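Bellamy Colour Names, README

Free-text colour names for household and personal items, collected by Trekmont and mapped to a fixed vocabulary of 40 terms. Intended for testing search and catalogue software. Maintained by Mateja Ionescu.

Contents
names.csv: the phrase as typed, lower-cased
terms.csv: the vocabulary, one term per row
map.csv: phrase to term, with annotator initials

Spelling is Australian (colour, grey). Variants such as "gray" are kept in names.csv and normalised in map.csv.
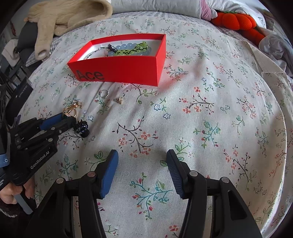 Bead bracelets in light blue and lime green, in a red box marked "Ace".

Mapping rules
Modifiers (pale, bright, dark) are stored in their own column. Compound names take the last colour word as the head, so "blue-green" maps to green. Names taken from food or plants map to the nearest term only where both annotators agreed; otherwise the field is blank. Phrases used fewer than 2 times were dropped.

Version 15 merges "teal" and "turquoise". Files from earlier versions will not join cleanly on term_id.

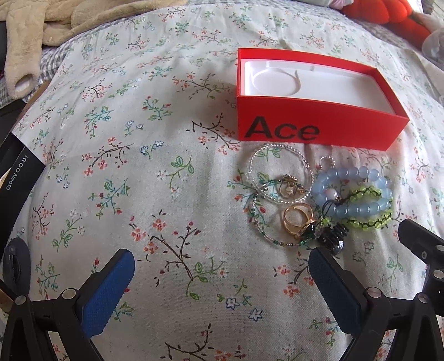

Red-orange box, white insert, floral duvet.

Known problems
Coverage of browns is thin. 65 phrases are still unmapped and carry the code NA. The Konstead import script reads NA as a null, so set the flag keep_na before loading.

Corrections go to Vandana Thakur.

Last updated October 18, 2018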